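Ticket 632, Piduvora table-clearing sim, Hullivbridge site
Opened by: Nia Kemeys
Status: waiting on Kamonchanok

Hi again! Reopening this one, sorry. The Drinix update went in at 2 and the planner still stalls on the round table layout, the one with the gray cloth. It ran fine for roughly 30 attempts this morning, then it started asking for a person on nearly every pickup, and that person is me (so my afternoon is gone).

What I've tried so far: restarted the planner, reloaded the layout, cleared the grasp cache, put the old config back. The old config helped for a bit and then the same timeout came back, 40 seconds each time.

My hunch is the pencil. It's lying right in front of that black upright thing, with the metal bowl just behind, and I think the planner can't pick an order. Kamonchanok Kaewkla, could you look at the clearance setting when you're in?

Also, and I know this is half a gripe: before we switched to Gape for the queue I'd just clear a table by hand and move on. Now I sit and approve grasps, and when it stalls I can't do my other work because the prompt times out if I walk off. The evening crew have the same problem. Can we at least get a longer prompt, or a sound?

Leaving the layout loaded and the logs open, so please don't reset anything before you've had a look. I'm on until 6 if you want to try it together.
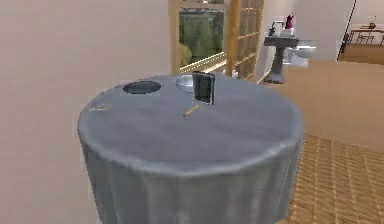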